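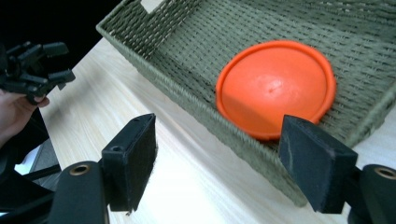
Photo: Flenar workshop notebook, August

Back at the gripper bench after lunch, and I'm in a much better mood than I was this morning! The orange disc and the green woven tray are now my official least favourite pair of objects, and I mean that with love. Anyone can pick up a block. A flat round thing lying on the bottom of a tray with walls is another matter, and it's what I want Evo to be good at before we move on to anything prettier.

Quick recap for whoever reads this next. Evo is the handheld build, the one with the black pad fingers, and the whole idea is that you do the job by hand with the tool and the recordings get used later to teach the arm at the far bench. So the fingers on the handheld have to match the fingers on the arm. I keep writing that down and then changing one set and not the other (guilty again, see the July pages).

Pads first. The felt-like facing on the left one is still nice and fuzzy. The right one is looking dusty and worn, and I'm fairly sure it grips differently, although I haven't measured it, so that's a feeling and no more. I'd like to reface both at the same time with the same stuff. There's a bit left in the drawer under the drill press, enough for one pair if nobody gets generous with the scissors.

What I've learned about the disc so far – go for the raised rim, never the middle. The middle is smooth and gives you nothing to hold. If you come straight down with one finger inside the rim and one outside, you've got a real lip to close on. The trouble is the side of the tray. When the disc ends up close to the wall, the outside finger has to squeeze down between the two, and the braid wants to come along for the ride. I'd been shoving the disc back to the centre by hand every time, which is cheating, so from now on it stays wherever it lands and we deal with it.

Tried two ways around that. First one was to drag the disc away from the wall with a single fingertip and then grab it. Works, feels clumsy, and makes each recording longer than I'd like. Second was to turn the wrist so the fingers line up along the wall and pinch the rim from the ends. Much nicer! It took me a while to get the hang of it and my forearm is complaining, but I think it's the one to keep.

Tally for the Pruvora folder: 40 recordings this session, 8 of them binned. Most of the binned ones were me bumping the tray so it slid on the tabletop. I don't want to tape it down, the arm should learn that trays move, but I do want to stop clouting it. The overall target is 2,000 and we passed 1,000 last week, so we're over the hump.

The overhead lights are a nuisance. There's a whitish sheen all over the pale tabletop and a soft shiny spot on the disc too. Didenko (the tracking script, for the new people) doesn't seem fussed by the colour of the disc, orange on olive green is about as easy as it gets, but I'd like a few sessions with half the lights off to see whether it loses the rim. Write the lighting on the session sheet, please. I forgot three times.

Mechanical odds and ends. Checked the bolts at the finger mounts and the right one took a quarter turn, so it had been working loose. Going to put threadlocker on it once the new facing is on, and check it again the morning after. Spare screws for the pad blocks are getting low, so I've added them to the order.

Next time: reface both pads, same change on the arm, then another batch with the disc right up against the wall and the wrist-turn grab only. After that I'd like to flip the disc over and find out how bad things get with the rim facing down. Kettle's on, packing up at half past four.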